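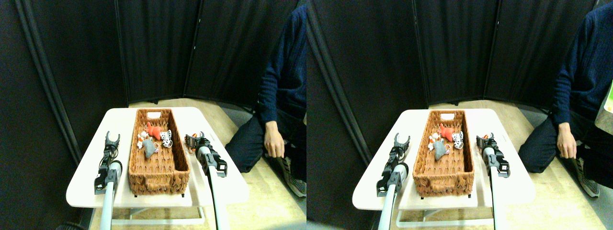
Page last changed: Saturday, 9:40 p.m.

Toys in a basket, again and again

I've spent most of January thinking about one wicker basket and the little plush animals that go in it, and I am having the best time. We're collecting examples for Sarkel, which is our name for the policy we're training (a policy is just the part that looks at camera pictures and decides where the arms should go next). Sarkel learns by copying. You drive the two arms through a job yourself, the computer records everything, and after enough rounds you let it have a go.

The job right now is toy sorting with a basket on a white table. Sometimes the toys go in, sometimes they come out, and in some rounds one arm has to pass a toy to the other. It sounds so small! But plush is soft and floppy and squashes differently every time you grab it, and a basket has walls, so the gripper has to come down from the right angle or it bumps the rim. I had no respect for baskets before this.

Our target is 4000 examples by the time the Jongate people want their first results. Dorin Ene worked out the schedule, and a good day is 90 clean ones. My own best is 35 in one sitting before my shoulders asked me to stop.

What surprised me most is how much of the work is setting up between rounds. Somebody has to sit by the table and put the toys out differently each time. If the dalmatian always starts in the same corner, the model will learn "go to that corner" and never look at the dalmatian. We found this out the embarrassing way in the first week, when Sarkel reached with total confidence for a toy that had been moved to the opposite end of the table. It closed its fingers on air, lifted the air, and placed the air very gently in the basket. I loved it so much. Emilian Barbu threw out that batch of 249 and we started over with a card deck for the starting layouts. You draw a card, you set the toys how the card says, and you don't get to argue with the card.
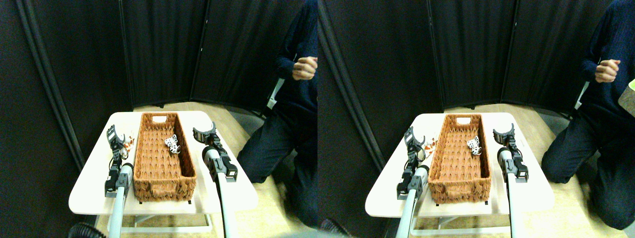 The spotted one in the basket, the orange-and-white one beside it.

I was worried that the screens were overkill, and now I'm a convert. The first recordings, over at the Collthorpe room, had a window behind the table, and you could pretty much tell the hour from the footage. Plain black panels made everything calmer. Later on we'll want messy backgrounds (lots of them!) so the model doesn't fall apart in a normal living room, but for a first pass I like having the toys be the most interesting thing going on.

Some things I've changed my mind about since my last post:

Slow is not the same as good. I used to creep the gripper down like I was defusing something, and Sarkel copied that too, including the little pauses where I was just thinking. Now I plan the grab before I start and then do it in one go.

Fumbles can stay, if you fix them. When a toy slips and you pick it up again, that's a really useful recording, and we tag it and keep it. When a toy slips and you say a bad word and press stop, that one goes.

Two hands are much harder than one. My right arm does what I mean. My left arm does what it likes, and you can see it in the data. Viorica Anghel is left-handed and her rounds look like mine in a mirror, so we try to split the sessions evenly between us.

Notes help. I write one line per round, even if it's only "dull, fine." When we went looking for every round where a toy got caught on the basket rim, those lines saved us an entire evening of watching video.

Now, the grippers. I want to get into those properly, but I've been on the driving end all month and my view is a bit lopsided, so I asked for a few paragraphs from the other side of the table.
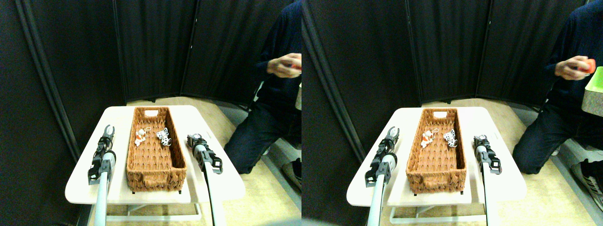

By Amos Boateng

Hello from the floor! I do resets, so I'm the one down beside the table with something orange in my hand while the arms wait.

The two-fingered grippers are great with anything that has a leg or an ear to hold. Round, smooth toys are tougher. They roll away from the first finger before the second one gets there, and the driver has to open up wide and come straight down. I started handing out more of the awkward toys once I noticed how few of them we had in the recordings, and the drivers complained for a day and then got really good at it.

My other job is watching for drift. Over a long session the basket creeps toward one side from all the small bumps. A bit of that is healthy variety. Too much and the far end gets hard to reach, so I nudge it back between rounds and write it down.

Next week we swap in the deeper basket from Stanciu, and I can't wait to see what Sarkel makes of it. I've already added the new cards to the deck.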